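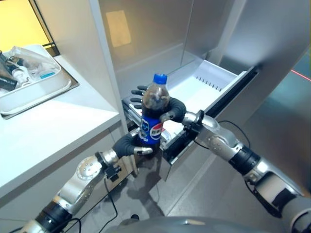 Figure 2. A bottled cola with a Chinese-character brand name, held upright at an open refrigerator drawer. The label carries the globe logo and the name in Chinese characters (百事可乐).

4. Names That Travel and Names That Stay Home

4.1 The problem of the second name

A company that sells abroad has to decide what its product will be called by people who do not read its alphabet. It can leave the name alone and hope. It can write the sounds down in the local script, or it can translate the meaning, if the name ever had one. The cola in Figure 2 belongs to a small and much-envied group that got sound and sense in the same package. The four characters are read bǎishì kělè, close enough to the original that a shopper will know what is being asked for, and they can be taken to mean something like "a hundred things, enjoyable." Marketing textbooks love this sort of case. They are less fond of the hundreds of names that were copied out by ear, mean nothing in particular, and sell perfectly well.

We had expected our informants to care about meaning. In the naming interviews described in Section 3, most of them cared about whether the name was embarrassing to say out loud to a cashier. Tsikata's earlier pilot had hinted at this, and we regret not having listened to it sooner, particularly as Tsikata is one of the authors.

4.2 Three test names

We asked participants to judge three made-up beverage names, Vorkari, Allel and Dudum, each offered in a sound-based version and a meaning-based version. The meaning-based versions had to be built from scratch, as the names were chosen for having no meaning at all. Two of us spent most of September arguing over what Vorkari would mean if it meant anything. The winning answer was "cool valley," and it should not be examined closely.

Sound-based versions were rated easier to remember for Vorkari and Allel. Dudum was the exception. Its repeated syllable reminded several participants of baby talk, and one asked whether the drink was intended for infants or merely by them. The meaning-based version of Dudum, "double spring," did better on every scale we used, including the one for trustworthiness, where the bar set by the original had been low.

Participants who saw both versions on a single label were the most generous of all. They seemed to treat the second name as a courtesy, even when they could not read it. Lapointe has called this the "guest towel effect": people like to see that it has been put out and have no plan to use it. We keep the term here because two reviewers of an earlier draft disliked it for opposite reasons.

4.3 What the label does with its space

A round logo needs no translation, and it takes up room that a name would otherwise fight over. On labels with a strong emblem, participants looked at the emblem first and reported the name afterward, sometimes incorrectly and with great confidence. One participant described a test label marked Allel as "the Dufour one," Dufour being a mineral water used in the practice round. The two labels had the same shade of green and nothing else in common.

This makes trouble for any account in which the name does most of the work. If color and emblem have settled the matter before reading begins, a clever second name may be admired mainly by the people who paid for it. Our data do not go that far. The interview sample was small, the labels were printed on the department's own printer, and the green came out differently on different floors. We return to the question of color in Section 5, where the comparison uses labels that were all printed on the same machine.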